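Dakisach packing room saves its cardboard

The packing room at Dakisach has kept 3,245 sheets of used cardboard out of the waste since September, the Tiluvley office reported. The sheets are flattened on a table and used again as lining for parcels.

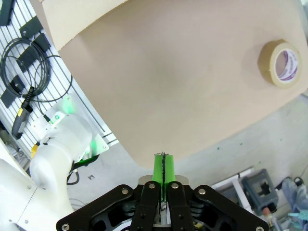 A sheet of cardboard and a roll of masking tape in the Dakisach packing room.

Most of the material comes from Lai, a furniture shop in the same street, which gave 968 sheets. Smaller pieces go to the Skadinik school for its craft lessons.
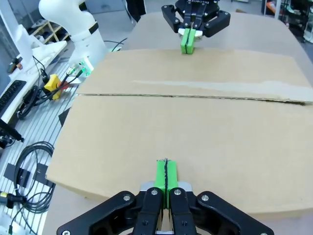
Large sheets are the most difficult to use again, the office said, and about 20 had to be refused last month. A crease is not a problem. The brown sheet on the table has one across it, with a torn edge at the right side, and such marks are accepted if the board is still firm. Cardboard with food or oil on it is not taken. Residents may bring their own boxes until four in the afternoon.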